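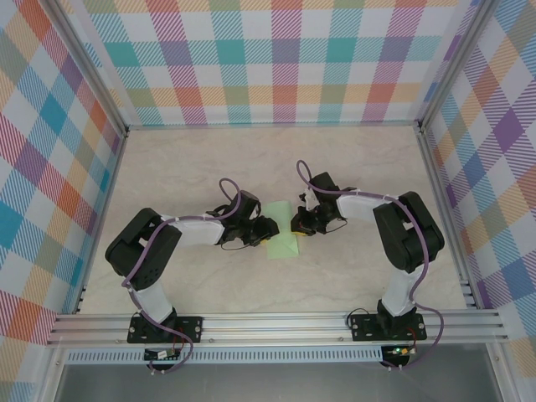
Light green paper on a pale veined surface, with plaid on three sides.

6 min read

I grew up in a house where everything was beige and my mother called it oatmeal. Oatmeal sofa, oatmeal drapes, an oatmeal carpet that ran straight up the stairs and into my bedroom whether I wanted it or not. So it should surprise none of my friends that I have spent most of this year (and more of my savings than I'll put in print) thinking about plaid.

I mean the loud kind, too. White ground, diagonal hatching, solid squares where the bands cross, and then teal, orange, red, pink, purple, yellow-green and light blue all turning up to the same party. I love it! I love it the way some people love a dog that barks at the mail. And what I wanted to find out, when I started pestering people for this piece, was whether you can put that much pattern around a place where you're trying to get something done, like paper crafts, which is my own bad habit, and still find your scissors.

My first call was to Flora Purves, who papered her craft room in May and was still picking paste out of her hair when I visited. She'd gone for a big check on all four walls and then, with the last of the roll, the inside of the closet door. "You stop seeing it by the second week," she told me, and then she stood there seeing it for a good minute and laughed. Her trick is the worktop. She has a long cream surface with a faint gray vein in it, nothing precious, and she won't let a pattern anywhere near it. The walls can shout all they like as long as the thing under her hands stays quiet.

I've now tried this at home and she's right, annoyingly. I had a red checked oilcloth on my table and I used to lose white cardstock on it, which you'd think would be impossible, and pencils, and one time a whole bone folder for a weekend. I pulled the cloth off, put down a pale marbled vinyl, and there was all my stuff. Veining is a gift, by the way. On a plain white top every speck of glue looks like a crime, and a little gray marbling lets you off.

Then there's the color of the paper itself. I had never given it one thought until Malte Lammers sat me down with a shoebox of swatches. Malte runs the counter at Skornport, a stationery store with terrible parking and the best paper drawers I've ever had my nose in. He keeps 66 greens. He knows them, too, the way my uncle knows ballplayers, and he has grudges against a couple of them.

Light green is the one he sells to beginners. Dark papers show white along every crease, and white paper turns gray at the edges from your fingers before you've finished the first fold. Light green is forgiving on both counts, and against cream it has enough of an edge that you can see whether your sheet is sitting crooked. Mine usually is. I've stopped squaring it up to the table before I start, because Malte pointed out that I only need it square to itself, and that was the single most useful thing anyone said to me all summer.

I bought 200 sheets. I'm not sorry.

Now, scale! If you take one practical thing away from my ramblings, let it be this. Ewan Gunn hangs wallpaper for a living and has opinions about checks that could fill the whole magazine. Small checks in a small space go fizzy, he says, and your eyes never settle. A big diagonal plaid holds together much better, and if you're lining an alcove or a nook with three sides he'd start with the back, center it there, and let the sides fall where they fall. You won't get the bands to match in both corners. He's tried. He suggests a strip or a post down each corner, wood or metal or whatever you have lying about, so the two patterns never quite meet and your eye gives up looking for the join. I asked him what happens if you skip it and he just made a face.

Panels are the other route, and the one I took, being a renter with a landlord named Gregor Imrie who is a lovely man and feels strongly about paste. You cover a board, you lean it or screw it to something that belongs to you, and when you move, it comes too. Mine are in a fabric from Erneo called Rutherford, and the first one was a disaster. I stretched it so hard the diagonals bent in the middle like a banana. For the second I laid the fabric face down, tacked the centers of the four sides and worked out to the corners a few inches at a time, and it took an entire evening and two phone calls to Flora, but the lines are straight! Well, they're straight from the door.

I did wonder if I'd get tired of it. There was a week in the middle when I came down in the morning with a headache, looked at all that orange, and thought fondly of oatmeal. What helped was light. I'd been using a yellowish bulb that turned the pink sort of salmon and the light blue sort of nothing, and a whiter one brought everybody back.

My mother has been over to see it. She stood in the doorway with her coat on and asked if I'd be able to get my deposit back. Then she picked up a sheet of the green, took it to the window, and asked where I'd bought it.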